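Foam Letter Blocks: What They Are Made Of and Why They Squash
Science at Home, Unit 16. Written by Purificación Tejada 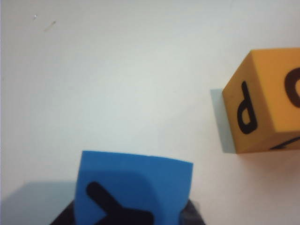 A foam letter block is a cube with a letter printed on one or more of its faces. Many classrooms have a box of them. They are used for spelling, for stacking and for building walls. This page explains the material, the shape and the printing. Words in CAPITALS are listed again at the end.

What is foam?

Foam is a solid with a lot of gas trapped inside it. The solid part is usually a kind of plastic. The gas part is usually air or something close to it. Each small pocket of gas is called a CELL. If you cut a piece of soft foam and look at the cut side with a magnifying glass, you can often see the cells.

There are two main types. In open-cell foam, the cells are joined to each other, so air and water can move through. A bath sponge is open-cell foam. In closed-cell foam, every cell has its own walls and the gas stays in. A swimming kickboard is closed-cell foam. Letter blocks can be made from either type.

Here is a test for a piece of scrap foam. Put it in a bowl of water and squeeze it while it is under the surface. Let go, wait, then lift it out and squeeze it again over the bowl. If a lot of water runs out, the foam is open-cell. If only a few drops fall, it is closed-cell.

Why does it squash and come back?

When you press a foam block, the walls of the cells bend. In open-cell foam, air is pushed out through the gaps. In closed-cell foam, the gas is pressed into a smaller space. When you let go, the walls straighten and the block goes back to its first shape. A material that does this is called ELASTIC.

Foam can be pressed too hard or for too long. Some of the walls then crease or tear, and the block keeps a dent. A block left under a heavy box all summer may still have a flat corner in August.

Why is it so light?

Most of the space inside a foam block is gas, and gas weighs very little. Scientists compare materials by DENSITY. Density is the mass of something divided by the space it takes up. A wooden cube and a foam cube can be the same size, but the foam one has a lower density, so it weighs less.

The shape of a cube

A cube has 6 faces, 12 edges and 8 corners. Every face is a square of the same size. On a foam cube the edges are often a little rounded. A mathematician would say it is close to a cube. For building, close is good enough, but a tall tower of soft blocks leans sooner than a tower of hard ones. The bottom block is squashed by all the blocks above it, and it may squash more on one side than on the other.

How many blocks fill a box?

Suppose a box is 14 blocks long, 14 blocks wide and 9 blocks high. Multiply 14 by 14 to find how many blocks are in one layer. The answer is 196. Multiply 196 by 9 layers. The box holds 1,764 blocks. This works for any box if you know how many blocks fit along each side.

Printing the letter

Ink must stick to the foam and bend with it. Stiff ink would crack the first time the block was squeezed. Thick strokes are easier to print on a soft surface than thin ones, and they can be read from farther away. The difference between a dark color and a light one is called CONTRAST. Black on yellow has very high contrast. Black on blue has less, so the strokes are often made wide.

Some letters change when the block is turned. Turn a capital N onto its side and it looks like a Z. A capital M turned upside down looks like a W. Turn an O halfway around and it is still an O. Try all 26 letters on paper and make 2 lists: letters that still look the same after half a turn, and letters that do not.

Cleaning

Wipe foam blocks with a damp cloth and a little mild soap. Dry them in the open air. Do not put them on a heater, because heat can change the shape of the plastic. Throw away any block with pieces missing. Small bits of foam are not safe for babies or pets.

Word list

Cell: a small pocket of gas inside foam.
Elastic: able to go back to its first shape.
Density: mass divided by the space taken up.
Contrast: the difference between dark and light.

The water test was suggested by Min-kyu Tak.
Next unit: Why Rubber Bands Snap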